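Tempering Dark Chocolate by the Seeding Method

This page covers tempering dark chocolate on a stovetop with a probe thermometer. Milk and white chocolate use lower temperatures and are covered on a separate page. The method produces enough for one tray of bars or two trays of dipped pieces.

Equipment

Heatproof bowl, dry
Saucepan the bowl can sit on without touching the water
Probe thermometer reading in single degrees
Silicone spatula
Bar molds or a tray lined with parchment
Palette knife or a small square of parchment for testing

Chocolate

Use bars or disks with a cocoa content of 61 percent or higher. Chocolate chips hold their shape in the oven and stay thick when melted, so they are a poor choice for molds. The seed portion must already be in temper, meaning shiny and firm. Chocolate with gray streaks can go in the melting portion but not in the seed.

Weigh the chocolate and chop it finely. Set aside one quarter of the weight as seed. The rest goes in the bowl.

Melting

1. Bring a shallow layer of water to a simmer in the saucepan, then turn off the heat.

2. Set the bowl on top. Stir every minute until the chocolate reaches 50 °C. Scrape the sides each time. The probe should sit in the middle of the chocolate, clear of the bowl.

3. Lift the bowl off and wipe the underside with a towel. A few drops of water running into the chocolate will make it seize, and seized chocolate can't be tempered. Keep it for ganache.

Seeding

4. Add the seed in three additions, stirring each one until mostly melted before adding the next.

5. Keep stirring until the temperature falls to 28 °C. In a room at 20 °C this takes several minutes. In a warmer kitchen it takes longer, and standing the bowl on a cool counter helps.

6. Return the bowl to the pan for a few seconds at a time until the chocolate reads 31 °C. Do not pass 32 °C. If it does, cool it again with a little fresh seed and repeat from step 5.

7. Lift out any lumps of seed that have not melted.

Testing

Dip the tip of a palette knife and leave it on the counter. Tempered chocolate sets within five minutes with an even sheen. If it is still tacky or looks streaked, go back to step 5 and stir for longer. 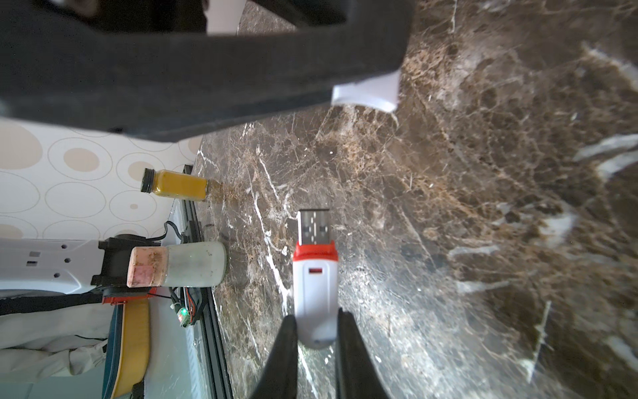

Veerle Verhoeven wrote that her test smear set properly but the finished bars came out with pale swirls on the back, and asked whether the molds or the chocolate were at fault. Check the molds first. Molds straight from a cold cupboard chill the surface too quickly, and warm ones take it out of temper. They should be at room temperature when filled. Thick bars also give off heat as they set, so leave space between molds.

Molding

8. Fill the molds level and tap them on the counter to bring up air bubbles. Scrape off the excess.

9. Leave at room temperature for 20 minutes, then refrigerate for 10 minutes. Turn the molds over and flex gently. The bars should drop out. If they stick, chill for another five minutes.

Scrape leftovers onto parchment and let them set. They can be melted again for the next batch. Store bars wrapped, away from strong smells, at a steady cool room temperature.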